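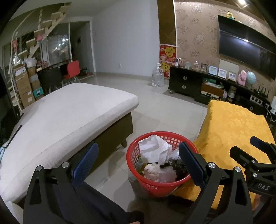
Figure 3. Open wastebasket beside a seat, with crumpled paper lying over plastic bags and wrappers.

4.2 Is a full basket a full basket?

Most of the work on small household bins takes fill level as its main measure. The Keltitz diary study did so, and the Pultano survey followed it almost word for word, asking people to mark how full the living room basket was each evening on a drawing with five lines. The appeal is plain. Fill level is quick to note, it needs no scale, and people who would refuse to have their trash weighed will often agree to have it looked at. We used it too, in the first round at Hikano, and we are no longer sure what we were measuring.

The trouble begins with paper. A sheet that has been crumpled by hand takes up far more room than the same sheet laid flat, and it keeps most of that room until something presses it down. In Figure 3 a single large sheet lies on top and leans up toward the back rim. A rater working from the five-line drawing has to decide whether the basket is filled to the height of the sheet or to the height of what lies under it. Our raters did not agree on this. Some treated the paper as trash like any other and marked the basket high. Others looked past it to the bags and wrappers and marked it a line or two lower. Both groups thought they were following the written guide, and on reading the guide again we have to say that both were.

It might be argued that such cases even out over a large sample. We do not find this convincing. The first round had 1089 basket ratings, which is a fair number by the standards of this field, but errors even out only when they fall on both sides. Loose, springy items push the rating up for every rater who counts them, and we can think of no common item that pushes it down to match. A larger sample would give a tighter figure around the wrong value.

Plastic raises a second problem. Thin bags are thrown away in at least three states: flat, balled up, or holding other trash. From above, the last two can look much the same. The basket in Figure 3 has a translucent, pinkish-white bag and a crumpled black one, and a rating of the contents from that view alone would have to guess whether either bag holds anything. The guide used in the Keltitz study tells raters to enter each bag as one item. That keeps the coding simple, but a bag with a whole lunch's worth of packaging in it and an empty bag then carry the same weight. The authors report good agreement between raters, and we see no reason to doubt it. Two people told to ignore the same thing will agree quite well.

We tried to see how much this matters. In the second round the households were asked to keep the contents of the basket back once it had been emptied, and we sorted and weighed them by type. This gave 500 baskets with both a fill rating and a weight. The link between the two was weak. It was better in kitchens, where food waste fills the bottom of the bin and packs down under its own weight, and poor in living rooms and bedrooms, where most of what is thrown out is paper, tissue, wrappers and bags. Baskets rated at the top line differed in weight by more than baskets rated at the top line and baskets rated at the second line differed from each other. A measure that behaves this way can still be of use for some purposes. It should not be turned into grams by a fixed factor, and this is what the Pultano report does in its main table.

Why basket type was left out

Neither earlier study recorded the kind of basket. We think this was a mistake, though we cannot show that it changed their results. Baskets with openwork sides, like the one in Figure 3, let a rater on the far side of the room form some idea of what is inside. Baskets with solid sides do not, and must be judged from above. Where ratings are made by the people who live in the home, this probably makes little difference, for they know what they threw out. Where they are made by a visitor or from photographs, the type of basket and the angle of view may matter as much as the contents. The narrower the basket, the more the top item hides. We noted basket type in the second round only, and the groups are too uneven to compare. Openwork plastic made up the great majority in our sample, and we would not build anything on the handful of steel and wicker ones.

Where the basket stands

A more interesting claim in the earlier work concerns position. Nnaji, the housing trial from which the Pultano survey drew its families, placed baskets within arm's reach of a seat in half of its homes and by the door in the other half. Homes in the first group were said to throw out more small packaging, and the report puts this down to snacking. We have two objections.

The first is that the trial counted what was in the basket and had no record of what was left on tables and floors or carried to the kitchen. A basket beside a seat may simply catch wrappers that would otherwise have gone elsewhere. More packaging in the basket is then a finding about baskets. It says little about eating.

The second is that people move baskets. In our own homes at Hikano the living room basket was out of its first place on many of the later visits, most often because the floor had been cleaned or a chair had been turned. We had told the households to leave it where it was. The Nnaji report assumes that its baskets stayed put for the length of the trial and offers no check. With smooth floors and light plastic baskets, that seems to us a good deal to assume.

We do not claim that position has no effect. It would be strange if it had none. What the data allow at present is a weaker statement: trash ends up in the basket that is nearest to where it is made, and the mix in a basket by a seat looks like what people handle while sitting down. The mix in Figure 3 fits that statement. It would fit several others as well, and we include no claim about the room's use on the strength of it.

What we kept

After the second round we dropped fill level as a main measure and kept it only as a note. Of the 2621 items sorted by hand, nearly 900 were of a kind that springs back after being pressed (crumpled paper, balled film, thin bags), and these are the items for which height in the basket tells the least. The tables in Section 5 therefore give weight by type, with paper and plastic film shown apart. Tissue was first entered with paper and later moved to its own row, as the two differ so much in weight for the same bulk. Bunched items that could have been either tissue or a soft wrapper were opened where this could be done cleanly, and entered as unknown where it could not.

The unknown row is larger than we would like. Earlier studies have no such row at all, and a reader may take this to mean that their sorting was better. We suspect that their doubtful items were placed in whichever class seemed nearest, and we could not find a rule in either guide for doing so. Until the raw sheets are made available the point cannot be settled, and we have treated the published shares for tissue and film as upper and lower guesses only.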